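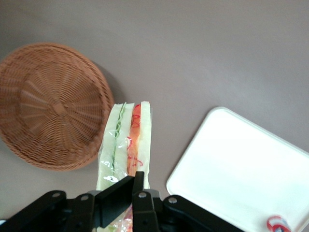
How does an unscripted series keep its cast looking the same from one scene to the next when there is no makeup department?

Mostly through paperwork. On "Pultivville," the family renovation show now in its eighth season, continuity is handled by a shared photo log, a short list of approved products and a rule that interview looks are fixed for the length of an episode.

The interviews cause most of the trouble. A kitchen argument filmed in October may be discussed on the couch months later, and the editors cut between the two. Viewers accept that the couch is a different day. They are less forgiving when a cast member's hair changes length in the middle of an answer.

Enareo, the company that produces the series, logged 378 interview setups last season. Each has a front view, a side view and a note on clothing, hair part, lip color and jewelry. Cast members open the log on their phones and match themselves to it before they sit down. The call is usually 8 a.m., and the first take is a color check.

Powder is the one product the crew applies. The Clullov cameras used for the couch segments record skin shine clearly, and correcting it afterward takes an editor away from the cut. Foundation is left to the cast, with one restriction: nothing containing sunscreen on interview days, as some formulas turn pale under the key light.

Clothing follows a similar system. Narrow stripes and fine checks are out. So are bracelets that knock against the microphone pack. Each adult keeps two copies of every interview top, one of them stored at the Chauke stage, where the couch set stays up all year.

The log does not cover the house footage. There, the cast wear what they like, and the editors work around it. A scene shot over two afternoons can show two different shirts, and the usual repair is a cutaway to the yard or the dog.

Last season's log ran to 804 photos. The file for the current one passed 100 before the first episode was locked, and the reunion special will get a separate folder.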